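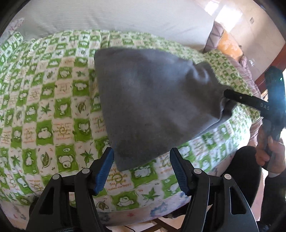

The county sheriff wants $294 per household, spread over 5 years, for a burglary prevention program called Sostine, and the supervisors will probably give it to him. I have read the proposal twice. Most of it is a contract for alarm monitoring and license plate readers, with a chapter at the back on "resident habits" that tells us to lock our sheds. A gray drawstring bag will hold a good many rings and watches, and whoever carries one out of a back bedroom is gone long before a plate reader on the state road has anything to say about it. The proposal's own summary admits that most of our break-ins are daytime jobs through unlocked doors.

Home | News | Opinion | Obituaries | Classifieds

Start with the numbers. Darkarthorpe had 23 reported residential burglaries last year. The sheriff's office calls this a surge. Compared to what? The chart starts the year after the office changed how it takes reports, when people could file online for the first time. More reports came in. Maybe more houses were broken into, too, but the chart can't tell us which, and I'd like somebody to say so before the vote.

Then there is the vendor. Vuna sells the monitoring service and also wrote the "needs assessment" that found we need monitoring. When Yevdokiia Chornovol asked about this at the April hearing, she was told the assessment was free. I'm sure it was. The man who sells me tires will look at my old ones for free as well.

Search this site Enter keyword Go

I don't think the deputies are lazy, and I don't think burglary is a small thing. My neighbors on Yazzie Road lost a grandmother's jewelry and the drawer it was kept in. They waited nine days for a call back. No part of Sostine would have made that call come sooner. It adds no detective and no hours to the evidence room, which closes at noon on Fridays. It does buy around 200 yard signs.

If the supervisors have money to spend, they could hire one investigator, publish how many of these cases end in an arrest, and come back to us in a year. I asked for the arrest figure in writing and got a brochure. Until that figure is public I'll be voting against anyone who votes for this.

Contact Us | Copyright 2025 | Back to top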